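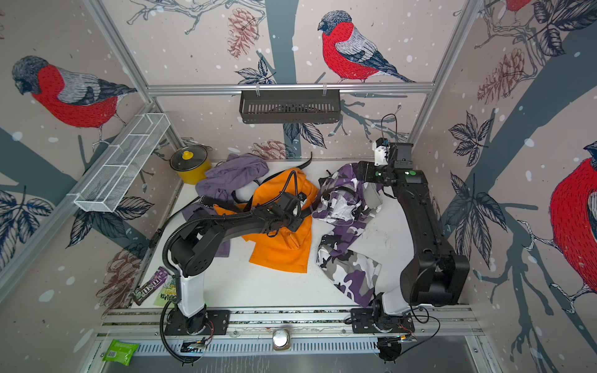

Section 4: Sorting and folding in the nook
Written by Kai Heitmann, with corrections from Bo-ram Shim. Last updated July.

Right, so by now you've been through Section 3, your Lurno nook has its three walls up, and you've got a nice white tabletop to work on. It will never look that clean again! A typical load on the bench is something orange in a heap in the middle, a lavender shirt bunched up next to it, a camo number in purple and grey stretched out down the right, and a strap wandering over the first two. This section gets you from there to a stack you can carry to the bedroom.

I wrote most of it with a load in front of me, so it follows the order I do things in. Bo-ram went through it afterwards and did the whole routine from the written steps, and where we disagreed I've said so.

4.1 Before the first load

1. Wipe the tabletop with a damp cloth and a drop of dishwashing liquid. Go right into the back corners, where the packing dust collects.

2. Dry it with a tea towel. Give it ten minutes with nothing on it.

3. Check the bench height. The legs leave the Lurnex factory set at 902 mm from floor to tabletop, and that suits me (I'm on the tall side). Bo-ram took hers down a fair bit. You want to be able to lay both palms flat on the surface without stooping or hunching your shoulders.

4. If you change the height, do the legs a turn at a time, working your way round, and put a spirit level across the top when you're finished. Front to back as well as side to side, please. I only did side to side the first time and spent a week chasing socks.

5. Tighten the lock nuts.

CAUTION: Take everything off the tabletop before you adjust the legs, and get someone to hold the far side. It's heavier than it looks and it will tip.

4.2 The wallpaper

If you went for the winter birds pattern from Dredason, you'll have the red-breasted bullfinches and the pine cones, with white snowflake dots sprinkled all over. I love it. I know it's a bit daft to have snow in the laundry when it's 40 degrees out, but I find it cheerful and I've stopped defending it.

1. Leave the paper alone for two full days after hanging. No damp washing in the nook until then.

2. Run your thumb down each join. If an edge lifts, dab a little Ackermann seam paste behind it with a small brush, press it down and wipe off the excess with a barely damp sponge.

3. Check the corners again after your first few loads.

Note: The pattern has dark leaves and bare branches in it, so small scuffs at bench height disappear pretty well. Marks on the paler bits don't. I keep an offcut for patching, rolled up on top of the linen cupboard, and you should too, as the colour can shift a touch between batches.

CAUTION: Don't use spray cleaner on the paper. Don't use the eraser sponges either, they take the print straight off. (Ask me about the pine cone that used to be behind my kettle.)

4.3 Tipping out and sorting

1. Bring the load in dry. If anything still feels cool at the seams or the waistband, hang it back up.

2. Tip the whole lot in the middle of the tabletop. It'll be a mess. Leave it a mess for now and don't start folding whatever lands on top, however tempting.

3. Pull out the long or awkward things first and lay them down the right side, running from the back of the table towards you. Big prints are handy there too, they're easy to find again.

4. Push soft tops to the left. Bunched up is fine at this stage.

5. Fish out anything strappy: belts, bag straps, the ties off dressing gowns. A strap lying over two garments will drag both of them when you pick one up, and then you've got a knot. Bo-ram drops hers over a hook outside the nook. I roll mine up and put them in my pocket, then find them at the supermarket.

6. Whatever is left in the middle is what you fold first.

Note: I used to sort by person and Bo-ram sorts by shape. She's converted me. If you sort by shape you repeat the same fold over and over and your hands get quick at it, and it's only a minute's work to deal the finished stacks out to their owners at the end.

4.4 The basic top fold

Works for T-shirts, light jumpers and most long-sleeved tops.

1. Find the shoulders. Pinch one in each hand and lift until the hem clears the table.

2. Give it one good shake, away from the walls.

3. Lay it face down with the neck pointing to the back of the table. Smooth it from the middle outwards with flat hands.

4. Fold the left side in by a third and lay the sleeve back down along the fold.

5. Do the same with the right.

6. Bring the hem up to just short of the collar, then fold in half again.

7. Flip it over and put it on the stack.

If the sleeves are very long, double them back on themselves at step 4. If the fabric is slippery, do steps 4 and 5 slowly with one hand resting in the middle of the garment. I've tried doing it fast and you just end up with a sort of crepe.

4.5 Bunched and tangled things

Some pieces come out of the load so scrunched that you can't tell what you're holding. My method:

1. Lift it by any edge at all and let it hang.

2. Grab the lowest point with your other hand, let go of the first, and let it hang again.

3. Look for a collar, a cuff or a hem. Usually you'll have one by now. If you don't, do step 2 once more.

4. Work along the hem until it's lying straight, then go back to 4.4.

Inside-out sleeves: reach in from the body, take hold of the cuff and draw it back towards you. Bo-ram leaves hers inside out and makes the wearer sort it out, a policy I admire but can't enforce in my house.

CAUTION: Check for open zips and hooks before you drag anything across the tabletop. The finish is tested for years of fabric sliding over it, but a metal zip pull will leave a line that doesn't polish out.

4.6 Stacking and weight

Keep stacks to 11 tops or fewer. They'll go higher, but they start leaning, and the one that slides off is always at the bottom of somebody's week. Put thick things underneath and turn every second one around so the folded edges alternate.

Stacks go along the back wall while you work. I've heard from people who keep other bits and pieces in the back corners of the bench, and that's up to you, as long as you leave yourself the width of a laid-out shirt in the middle. Anything with a glass lid should be lifted out of the way before you start shaking out sheets.

For sheets and doona covers, the tabletop alone isn't enough. Fold them in half lengthwise standing in front of the nook, in half again, and only then lay them down to finish. You need 3,000 mm of clear floor to do a queen size without trailing it on the tiles. I don't have that, so I do mine diagonally and swear a little.

4.7 Looking after the tabletop

1. Brush the lint off after every load. A dry paintbrush gets it out of the join between the table and the walls.

2. Wipe down weekly.

3. Check the lock nuts every couple of months, and any time the bench wobbles.

4. If dye transfers from a damp garment (bright oranges and reds are the usual culprits), get on to it the same day with bicarb and water mixed to a paste. Leave it five minutes and wipe. Repeat if you need to. Old dye marks I've never fully shifted.

Note: Replacement edge strips are listed in Section 7. Order the length up from what you measured, and cut it down with scissors.

If you've got one of the first nearly 2,000 nooks, your edge strip is the older push-on type, and you'll need to warm it with a hair dryer on low before it will come away. Start at the left end. Section 5 covers hanging the overhead rail.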